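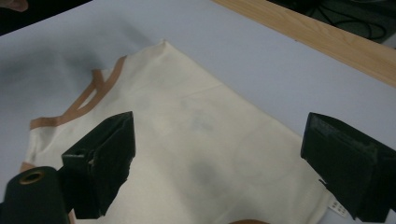

Sorting and folding remained the largest single activity of the Laltero clothing program during the period covered by this report, and it is the activity to which most of the Viren grant has been applied. Donated garments arrive in mixed bags and must be checked, graded and folded before they can be shelved by size. Light-colored items take the longest to grade. A cream or off-white top with a tan band at the neckline, for instance, is laid out on the table so that the cloth can be looked over for grayish smudges and the trim can be checked where the collar folds over on itself. Shadows in the fabric are easily mistaken for stains, and staff are now asked to smooth a garment and look a second time before sending it to the rewash bin.

Intake and output

The Abu Hammour sorting room processed 458 garments in September. The majority were everyday tops for adults, with smaller quantities of children's wear and school clothing. Men's trousers continue to be in short supply, and requests from partner shelters for the larger sizes could not be met in full. We have asked our collection points to display a notice listing the items most needed.

Garments are graded as ready to shelve, rewash, mend or recycle. The rewash category was larger than we had planned for at the start of the grant. Much of this was traced to bags left outdoors at one collection point, and a covered bin has been ordered for that location from the existing equipment line.

Folding standard

The previous report noted that shelves had to be restacked frequently, as tops folded by different shifts did not match in width. A single folding method was adopted at the start of the period. Sleeves are turned to the back, the hem is brought up to the collar, and the neckline is left facing outward at the front of the shelf so that the size label can be reached without pulling out the stack. Trimmed collars are flattened by hand before the final fold.

A printed sheet showing the method has been posted beside each table. Shift leads report that restacking has fallen noticeably, although it has not been measured. Knitted items and anything with a hood are still folded at the discretion of the person at the table. We intend to extend the sheet to cover them.

Premises and equipment

The room now has 5 tables in regular use. Pale tabletops proved satisfactory for dark clothing but less helpful for white and cream items, and a dark cotton cover is being tried at the grading table. Lighting over the rear shelves remains poor. The landlord has been informed, and a date for the work is awaited.

Shelving supplied by Drerkex was delivered in two shipments. The second shipment was short by 14 brackets, which left part of the children's section unassembled. The supplier has accepted the claim, and payment of the final invoice has been withheld until the missing parts are received.

Staffing and training

Both part-time positions funded under the grant are filled. Induction takes almost 2 hours and covers grading, folding, stain treatment and the safe handling of bags. The stain section has been rewritten to separate marks that normally respond to washing from those that call for recycling, an area in which new staff had asked for clearer guidance.

Budget position

Spending is within the approved total. The laundry line is ahead of schedule owing to the volume of rewash, and the transport line is underspent following the consolidation of collection rounds to Monday. We request Viren's approval to move the unspent transport balance to laundry. No other changes to the budget are proposed.

Work planned for the next period

Assembly of the children's section will be completed once the outstanding brackets arrive. The trial of the dark table cover will continue, and a recommendation on covers for the remaining tables will be included in the next report. Winter coats will be brought forward from storage and checked for missing buttons and broken zippers before release to the shelters.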